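Über uns

Fourie ist ein Dienstleister für das Sortieren und Konfektionieren von Kleinteilen mit Sitz in Drekuvside. Am Standort arbeiten 13 Beschäftigte an 3 Tischreihen. Angenommen werden einzeln verpackte Artikel, Folienreste und Mischposten – auch ungeordnet. Pro Schicht werden bis zu 1.155 Teile von Hand getrennt, geprüft und in flache Schalen abgelegt. Beschädigte Verpackungen werden separat erfasst.

Die Tischflächen sind weiß, damit kleine Reste erkennbar bleiben. Die Arbeitsanweisung Atum gilt in der Fassung vom 28/06/2019. 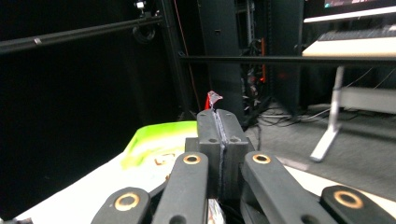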